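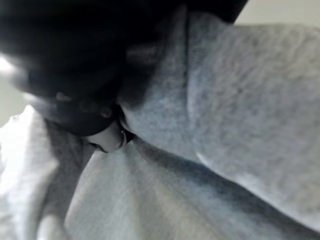 Soft grey fabric at close range, handling room, Naltden.

About Naltden

Naltden is a training and demonstration centre for household robotics. It was founded by Ognjen Babić in a former furniture showroom on Gridley Road, and it works with colleges, care providers and small firms that wish to see robots carry out ordinary domestic work before they commit to a course or a purchase.

Our demonstration rooms are furnished as a home would be. Clothing and other soft goods form the larger part of the programme, as cloth changes shape whenever it is touched and remains a demanding material for any machine.

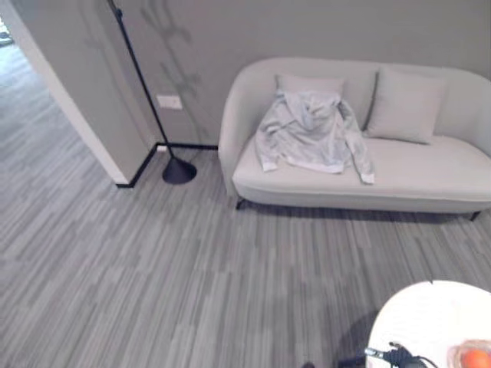

Visits last 30 minutes and are led by a member of the teaching staff. Groups are limited to 10 persons. Visitors may put questions to the operator at any point, and an attempt that fails is repeated in full view — we consider this a proper part of the demonstration.

The annual open day is held in November, from 10 in the morning. Last year it received 200 visitors, and the Radulović Room was opened to the public for the first time. Our partner Kakeo provides the printed guide, which may be collected at reception. 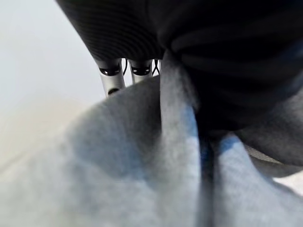 Radulović wrote to us after the open day that the slow pace had been the most useful part of the morning, and asked whether the session on garments could be made longer. It has since been extended for school and college groups.

Requests for a visit should be made in writing to the Visits Office, Naltden, 806 Gridley Road. Please state the size of the group and any access requirements.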